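Forums Gallery Members Search Log in

Stone & Tile > Countertops > Sealing and Care

Sealing dark brown marble, how often?

gramdale_pete
Jul 18, 2021

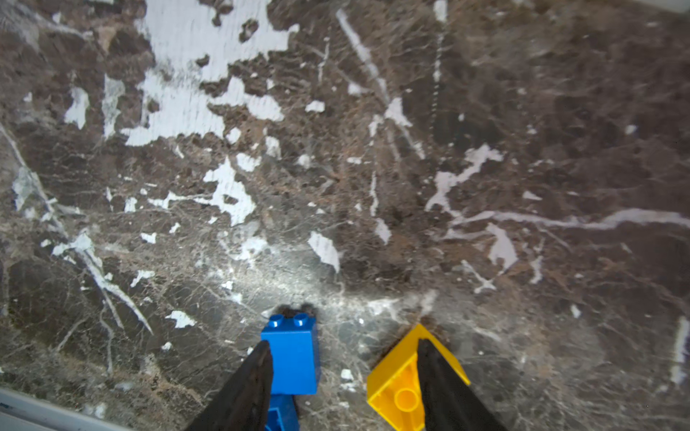

Brown marble with white veining

We put this in back in April. The installer sealed it once and told us to redo it every year. The shop in Brulby that sold us the slab says every six months. Sealer is $24 a bottle so the cost isn't the problem, I just don't want to do it if it doesn't need it. Also wondering if the fine lines in the stone are anything to worry about.

wallin_tile
Neither one is right. Put a spoonful of water on it and leave it 14 minutes. If the stone goes darker under the water, seal it. If it doesn't, leave it alone. Brown marble is often pretty dense and some slabs hardly take sealer at all.

KitchenSink327
Disagree. On a dark stone you may not see the color change. I do mine every six months on a schedule and have had no stains.

wallin_tile
You might have had no stains without it too. Too much sealer dries on top and leaves a haze. I charged a customer $200 to strip that off last year.

Njoroge Kariuki
Sealer won't help with etching either way. Lemon juice or vinegar will dull the polish on sealed marble same as unsealed. That was the bigger issue at our house. We use a board for everything now.

As for the lines, run a fingernail across them. If it doesn't catch, it's most likely just veining. Lots of brown marble gets filled with resin at the factory.

gramdale_pete
Nail doesn't catch on any of the ones I tried. Did the water test by the sink and got no change. Going to skip it for now and test again next spring.

KitchenSink327
Test next to the stove too. Oil goes in where water doesn't.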